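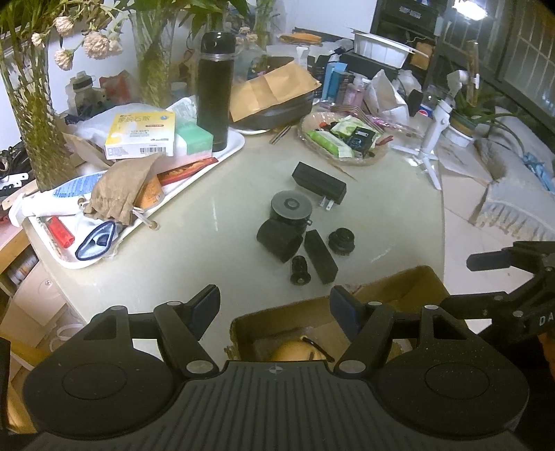

Left gripper view over the cluttered table, with the second gripper coming in on the right.

Home Posts Projects Notes About

I spent most of January on the part of our stack that nobody asks for in a demo, the code that decides which object to go for next. We call it the picker, though it never touches a motor. It takes the list of detected objects, scores each one, and hands a single target to the planner.

The old version scored on two things, detection confidence and distance from the gripper. That worked on the test table with six blocks on it. On a table like this one it falls apart. The black items in the middle are the worst of it. There's a power adapter, a lidded container, a cup on its side, an upright block, a small cap and a nozzle, all black and all close together. The segmenter kept merging the container and the cup into one mask, and the grasp point landed on the line between them.

I tried the easy fix first and raised the mask threshold. It split the cup from the container and lost the cap entirely. Damir Kadrić suggested leaving the threshold alone and checking each mask against the depth edges afterward. If a depth edge runs through a mask, the mask gets cut there and both halves go back in the queue. It took me two evenings to write and one more to find out I had the depth image shifted by a row.

I reran it on 441 saved views. Before the change, 43 of them had at least one merged mask. After, 27 did. Most of what's left is soft stuff, like the drawstring bag in the white tray, where there isn't a clean edge to cut on. The wicker basket is its own problem. The picker wants to treat the basket and the packets inside it as one object, and I haven't decided if that's wrong. It depends on the task.

The other change is smaller. The picker used to rescore everything on every new image, so the target would flip between two objects with nearly the same score. Now it holds its target unless another one beats it by a set margin for five images in a row. Nazma Cassim had the same trouble in the Honditz code and used a timer, but counting images is easier to replay from a log.

Still to do: pass the second arm's pose into the scoring, so that both arms don't choose the same thing. Right now the planner catches it late and one arm just stops. I also need to move the margin out of the source and into the config file, where Damir has been asking for it.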